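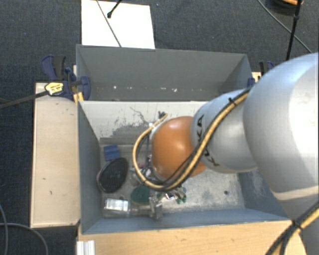 Neelam Kushwaha replied that the Korum fingers should be tested again at 300 mm/s before we order anything, and that she needs the misses listed for each gripper.

Ticket: Korum vs. Grudis gripper, bin picking
Updated: 5/10/24
Status: open

I repeated the test on the KUKA with the same objects in the front bin. Korum: 63 picks, 14 misses. Most misses are near the bin wall, where the finger touches before it can close. With Grudis I have only the results from March, at 400 mm/s, so the comparison is not yet fair. I will mount Grudis again and run it at 300 also. Please do not change the tool offset until then.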